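Tuesday, August 20, 2019

I said I'd write about the robotics club over the summer, and the summer has nine days left in it, so.

For anyone who wandered in from the tomato posts: I am the adult in the room for the Jetville robotics club. I got the job by owning a key. The actual brains belong to Milagros Ortuño, who teaches math at the high school and who once made a sophomore re-solder a connector four times without ever raising her voice. I handle snacks, the sign-in sheet, and the sentence "please put your shoes back on."

Last year we did the regional build contest over in Gouveia, where you drive a box on wheels around and push foam balls at another box on wheels. We came in somewhere below the team whose robot caught a small amount of fire. So in March the kids voted, and it was not close, to quit pushing balls and do something with hands. Grabbing things. Milagros wrote "MANIPULATION" on the whiteboard and a parent who was early for pickup gave me a look.

The plan for the summer was modest. Pick up cloth, put cloth down somewhere useful. I figured two weeks, tops. I fold towels while watching baseball. How hard could it be?

Cloth is awful. A block is the same block every time you look at it, but a piece of cloth has a new personality whenever you let go of it. The kids started out writing rules (find the corner, grab the corner) and spent most of June arguing about what a corner was. Then Milagros had them switch to collecting demonstrations, which means you work the gripper by hand, do the task yourself, record it, and do it again until you hate the task. The program they're training, named Osside after somebody's cat, is supposed to learn from the recordings.
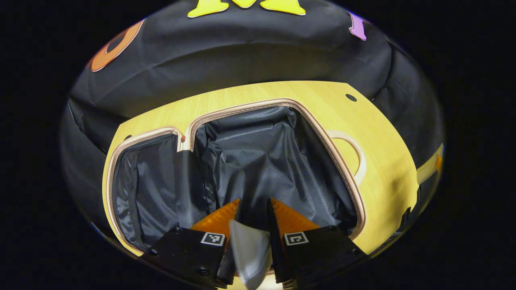 The goal was 1,000 recordings by the end of August. As of last night we have 634, of which 566 are usable. The other ones are a mix of dropped cloth, dead batteries, and an entire afternoon when Devin had the lens cap in his pocket. He has asked me to say that it was half an afternoon.

You would think this is boring work and you'd be right, but they've gotten weirdly proud of it. There are styles now. Priya goes in slow and straight like she's docking a submarine. Devin swoops. There was a fairly heated discussion over whether swooping is bad for the data, and Milagros let it run for twenty minutes before saying they could just train it both ways and see, at which point everybody acted like that had been their idea.

I did a few dozen myself. My hands cramped, I kept pinching too much fabric, and a twelve-year-old told me to relax my shoulders. She had a point about the shoulders.

As for results, the first training run produced a program that, as far as we could tell, wanted to hold the cloth forever. The second one let go immediately, every time, with great confidence. The third is cooking now on the old desktop in the corner, which sounds like a hair dryer and has a sign on it reading DO NOT UNPLUG (JIM). I unplugged it once. I was vacuuming.

There's a student showcase at the Prikevel library this fall and we have a table. The kids want to do a live demo. I want to do a nice poster. We're still talking.

If you're local and you have a kid who likes this stuff, we meet Thursdays after supper, side door. Dues are whatever you can manage, and we always need pretzels. Tomato update on the weekend, assuming the deer leave me anything to update.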